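Why I Gave Up on the Fermented Beet Craze

8/24/24

Every summer a new ferment gets passed around as the thing that will fix your gut, your skin and your mood. This year it was beet kvass, and I made it for a whole season before admitting I don't like it much.

My doubts started with the recipes. I saved 29 of them, and they agreed on almost nothing. One from Erkuteo, a site I usually trust, had 1,871 comments, and the ones I read kept asking the same thing: how much salt? The post said "to taste." You can't season to taste something that won't taste like itself for a week.

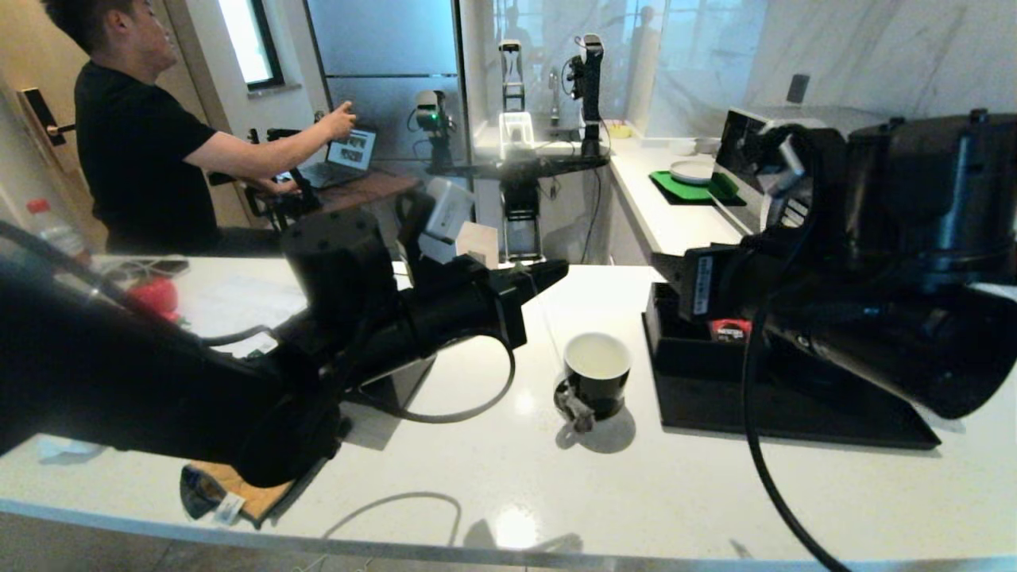
A black mug on a white counter.

Then there is the gear. Flasport sells a glass weight set for $137, and Clirkon wants $179 for a crock with a water seal. My grandmother put up cabbage every November in a crock with a plate on top and a rock on the plate. I'm willing to believe the water seal does something – I'd just like to see it do $179 worth.

Fans will tell me the homemade stuff is alive and the store jar isn't. Fine. Some store jars are alive too, and it says so on the label. Peng, the little grocery near me, keeps a plain sauerkraut in the cold case that beats anything I've made, and it doesn't hiss at me when I open it.

I don't mind work in the kitchen. I'll peel beets until my hands are pink if there's a good pickle at the end, with vinegar, sugar and a few cloves. What bothers me is being told a sour, salty drink is delicious and that I need more practice at liking it.

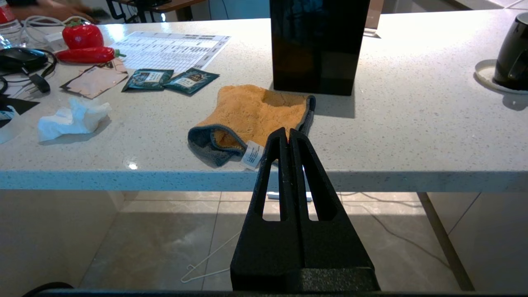
What I'm Making Instead

Quick pickles, mostly. Roast the beets, slip off the skins, slice them and pour hot brine over the top. They go in the fridge, and they're ready the next day.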